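Washing and storing old pottery bits at home
Posted 11/27/18 by Halima Lema
Filed under: Kitchen table projects

So my last post on the pottery bits from my uncle's garden got more mail than anything I've written (hello, new people!), and most of you asked the same thing: how do I get the dirt off without ruining them? I learned from Tatu Were, who ran the finds room on a dig near Mbwambo for years and is much stricter than I am.

First, check you're allowed to keep what you found. Rules vary a lot, so call your local museum and ask. Write down the spot before you wash anything, because once the pieces are clean they all look alike and you will not remember. Trust me on that one.

Then sort. Hard, glazed pieces can go in a bowl of lukewarm water, no soap. Soft, crumbly ones stay out of the water completely, and so does anything with paint that comes off on a damp cotton swab. Metal stays dry too. If there's a crust inside a piece, leave it alone! It might be old food, and somebody at a lab may want it.

I use a soft toothbrush and do the broken edges first, then the faces, with hardly any pressure. Change the water when you can't see the bottom of the bowl. And please don't pour it down the kitchen sink. I did that exactly once and had the trap apart under the counter for a whole evening. Outside, on the flower bed.

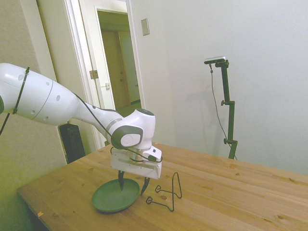
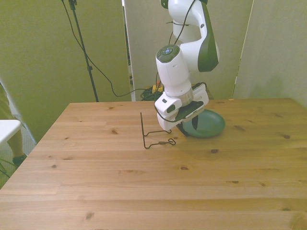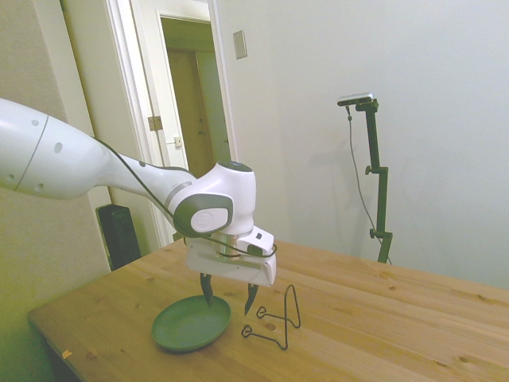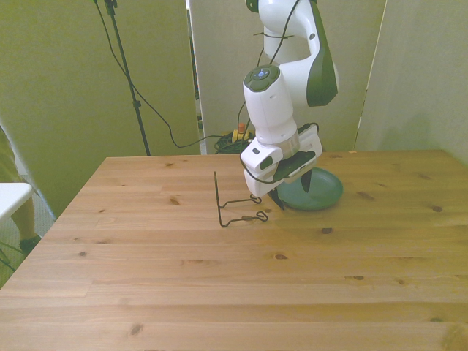 Drying takes longer than you think. Mine sit on old window screen for two days, out of the sun, and I turn them over when I walk past. Never the oven, never a hair dryer. If you bag them while they're still damp you'll get mold, and it's miserable to clean off.

For labels, I put a dab of clear acrylic varnish (the kind conservators use, which comes off again with acetone) on the inside face, let it dry, write the number in ink, then another dab on top. My highest number so far is 647, which my family thinks is a bit much. The same number goes on a slip of acid-free paper in the bag.

Zip bags are fine, but punch a few holes in them with a pin. Heavy pieces go at the bottom of the box.

Pichit Rungrueang wrote to ask about gluing a bowl back together. I'd wait! I'm doing one of my own in March, using a tub of dry rice to hold the pieces upright, and I'll write it up whether it holds or not.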